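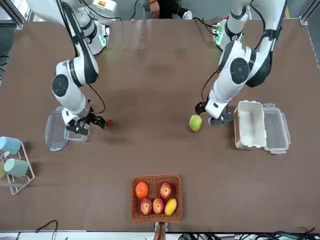
A fruit basket is an open container used to hold fresh fruit in the home, in shops and at markets. The name covers the container alone as well as the container together with the fruit in it, and in American usage it also means a gift of assorted fruit sent to a household or office. Baskets for everyday use are usually low and wide enough for the fruit to lie in a single layer. A brown woven wicker basket with a rectangular shape and a rolled rim, holding an orange, three red apples and a yellow mango, is typical of the kind kept on a table. Lidded plastic boxes and clear food containers are often used alongside it for fruit that has been cut or that needs to be kept apart.

Shape and construction

Most fruit baskets are round, oval or rectangular. Round baskets are the older form in many places, as they can be woven outward from a crossed set of stakes without corners. Rectangular baskets use more material for the same capacity but fit better on shelves and against walls, and they are the usual choice for shops, where several are placed side by side.

A woven basket has a base, a set of upright stakes, and weavers that pass in and out between the stakes. The top edge is finished with a border. In a rolled border the stakes are bent over and worked around one another to form a thick, rounded rim, which stiffens the sides and leaves no sharp ends. A plaited border is flatter and takes longer to make. Cheaper baskets may have a separate hoop tied or stapled over cut stakes.

Handles are common on baskets meant for carrying and less common on those meant for the table. A basket without a handle is easier to fill and to reach into. Some gift baskets have a tall fixed handle that serves mainly to support the wrapping.

Materials

Willow is the traditional material in much of Europe and North America. Rattan, bamboo, seagrass, palm leaf and split wood are also used. The word wicker refers to the method of weaving and does not name a plant, so a wicker basket may be made from any of these or from a synthetic strand. Synthetic wicker can be washed with soap and water and does not mold, but it becomes brittle after long exposure to sunlight.

Wire, ceramic and wooden bowls serve the same purpose. Wire gives the most air flow but can mark soft fruit. Ceramic bowls are easy to clean and hold moisture at the bottom, where spoilage often starts.

Regional forms

The Ernwood basket is a shallow oval type with a split-wood base and willow sides. It was made for carrying pears from orchard to packing shed and was later sold for kitchen use. Its border is rolled twice, and the base is slightly raised in the center so that air can pass beneath it.

The Sirasow basket is rectangular, with corner stakes thicker than the rest. Baskets of this type were stacked on carts when full, and the corners carried the weight. Older ones are stained dark from walnut husks. A small version, 9 inches wide and 12 inches long, is still woven and is sold mainly to visitors.

The basket collection at Penddale contains 2293 pieces, of which the fruit baskets form the largest group. Many of them show repairs to the rim, the part that wears first.

Use in storage

Fruits kept in a basket at room temperature include apples, oranges, bananas, pears and mangoes. Pears and mangoes are often bought firm and left out until they ripen, then eaten or moved to the refrigerator. Apples soften faster at room temperature than in the cold, and households that buy them in quantity usually put out a few at a time. Oranges keep for a week or more in a basket if their skins are sound.

Apples, pears, bananas and mangoes give off ethylene, a gas that speeds ripening. Placing an unripe pear next to ripe apples shortens the time it needs. The open weave of a basket lets much of the gas escape, so the effect is weaker than in a closed paper bag.

Berries, grapes and cherries are seldom kept in a fruit basket for long. They are small enough to fall into gaps in the weave, and they spoil quickly without refrigeration. Boxes with lids or shallow trays are more suitable.

Arrangement

In a low basket, heavy and firm fruit is placed first and soft fruit is placed on top or to one side. When there is only one layer, larger pieces are generally set in the corners and smaller ones fill the spaces. Fruit with stems is turned so that the stem does not press into its neighbor.

Gift baskets are arranged for appearance. The packer lines the bottom with paper or straw to raise the fruit, sets the tallest pieces at the back, and spreads the colors so that two fruits of the same kind do not always touch. The Shojaei method, taught to shop packers, starts from the four corners and leaves the center for last.

Care

Natural wicker is cleaned with a dry brush. Sticky spots from juice are wiped with a damp cloth, and the basket is then left to dry in moving air, away from direct heat. Very dry willow cracks when bent, and owners of older baskets sometimes mist them lightly in February or at other times when indoor air is dry.

A liner of cloth or paper keeps juice off the weave and is changed when it becomes stained. Fruit is checked every 2 days or so in warm weather, and any piece with mold is taken out along with the liner beneath it.

See also

Basket weaving
Fruit bowl
Gift basket
Food storage container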